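Check the fingers before you touch the code. When a two-arm cell starts missing picks, most shops retune the software first, and I think that wastes a shift. On the Flurkcombe cell we logged 709 picks before anyone put a gauge on the finger screws. Two were loose.

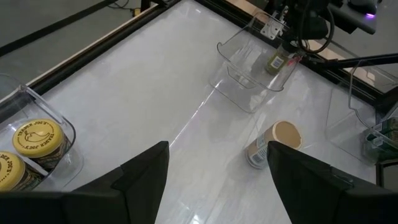
By the Tiltesham cell maintenance lead

Clear bins and a glossy white top give the wrist camera plenty of glare, so lighting gets blamed too. Fix it second. Screws take 3 minutes, every Friday, before the first run.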